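July, about 3 pm

Got the plastic tableware out on the green cloth again -- bowls, plates, cups, all the loud colors. Purple cup is sitting in the red-orange bowl, and I like that pair so much I may keep it!

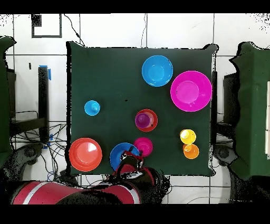 ## Things to fix

The cloth needs a good shake, it's got pale smudges and dust marks all over the middle. Nia says she has a lint roller somewhere.
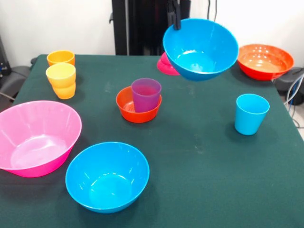 Also need to ask Leopoldo if we can order more cups from Zendard (the box of 52, please, not the 300).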